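Bench notes: the two-arm build, part four

Last month's item ended with both arms mounted and only the left one answering. The right one now answers as well. The fault was a crimp on the power lead that passed a continuity check when the cable lay flat and went open when the wrist turned. Kerttu Pelkonen remade it with a longer strain relief, and we have since run the joint through its full travel with no dropouts.

Work has moved on to the grippers and to passing soft items from one side to the other over the round table.

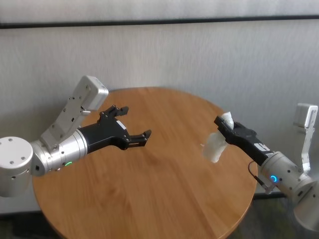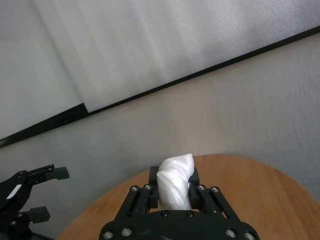 Soft items are harder than the printed blocks we began with. A block has a known width, so the closing position can be written into the script and left alone. Tissue and cloth have no fixed width. If the fingers stop at a set position they either miss the grip or press the material flat, and in both cases the motor current tells us more than the position reading does. The closing routine therefore runs on current. The fingers move at a low speed until the current passes a threshold, hold for 35 milliseconds, and back off slightly if the reading is still rising.

The threshold was set by trial. Sofia Karras wrote a short logging script that saves position and current for each close, and we went through the logs on Thursday evening. The two grippers do not match. The left needs a higher value than the right to give the same hold, which we put down to friction in the linkage. The pivots on the left were assembled first and were probably done up too tight. They will be slackened and the test repeated before anyone edits the numbers in the settings file. Please leave that file alone until then.

Handover is a separate problem. The giving side must not open until the receiving side has reported a firm hold, and the receiving side must not start closing until both wrists have stopped moving. In the first version these checks ran in one loop and a late message from either controller could hold up everything. Each arm now keeps its own state and publishes it, and the handover script only reads. If a message is late, both sides stay closed and the script waits 2 seconds before it stops with an error. The error text names the arm at fault. Previously it said "timeout" and nothing else.

Calibration still takes too long. The transform between the two bases is found by bringing each arm to the same set of 8 points on the tabletop and solving for the offset. It has to be repeated whenever the table is moved, and the table gets moved by anyone sweeping the floor. Marks for the table feet have been put down in tape. If you shift it, put it back on the marks and write the time in the log book. A fixed reference plate would be better and Kerttu has drawn one, to be cut when the router is free.

Parts. The Celtell supply is in use and runs cool. The spare finger pads from Tzavaras have arrived and are in the second drawer, along with the short M3 screws. Do not use the longer screws from the general tin on the pads, as they bottom out before the head seats. We are still waiting for the Netoso cable clips, and until they come the wrist cables are to be checked by hand before each session, with the power off.

Software. The current branch is called Rarkenent and lives on the workshop server. It includes the current-based close, the split state handling and the logging script. The log is limited to 3000 entries per run, after which the oldest are overwritten, so copy anything you want to keep. The old position-only routine is still there under its previous name for use with the blocks.

Next on the list are the left pivots, then a slower approach speed for the final part of the handover, then the reference plate. Anyone wanting bench time in March should put their name on the sheet by the compressor. Evening slots after seven are mostly free.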